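Search Search this site Enter keywords Go

Press releases

May
By Ngozi Haruna, Clorkska press desk

Clorkska opens orders for the Orirard handheld gripper kit

Clorkska is now taking orders for Orirard, a kit for recording two-handed household and bench tasks without a robot in the room. The operator holds one gripper in each hand and does the task directly. The recordings are then used to train robot arms.

Each kit holds two grippers with replaceable finger pads, a charging case, a set of printed cube markers and a roll of black tape for laying out the table. The kit costs $1,389. Spare pads are sold in packs of eight. A license for the Wiltham recording software is included for the first year.

"Our early customers kept asking for something a new operator could pick up before lunch and use that afternoon," said Veronika Marti, head of product at Clorkska. "We took weight out of the handle and left the jaws alone."

Orirard was tried out this spring by 161 operators at customer sites and in Clorkska's own workspace. Tasks included opening and closing appliance doors, clearing dishes and folding towels. Changes made after the trial include a softer trigger spring and a longer wrist strap.

"The spring was the main complaint," said Ji-hoon Son, who ran the trial. "People's hands got tired in the second hour. The new one is in every kit we ship."

Work with the grippers at a taped table, and a microwave task: 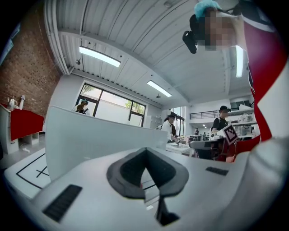
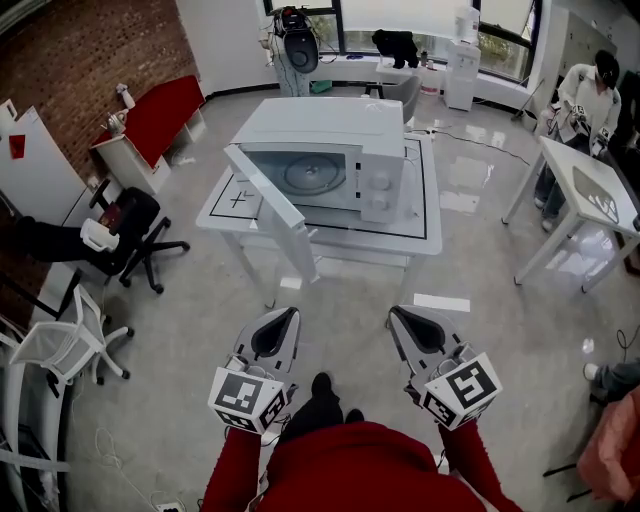

The first 100 kits will go to customers who took part in the trial. Other orders will be filled in the order received. Buyers in Iceland should order through Þórarinsdóttir, which also handles repairs there.

Clorkska will offer a one-day setup visit at extra cost. Emil Zaugg is taking bookings for those visits and can answer questions about table layout and room size. Existing customers can use their current tape templates with the new kit.

Press contact: Hermine Marti, Clorkska press desk
© Clorkska. All rights reserved.
Back to top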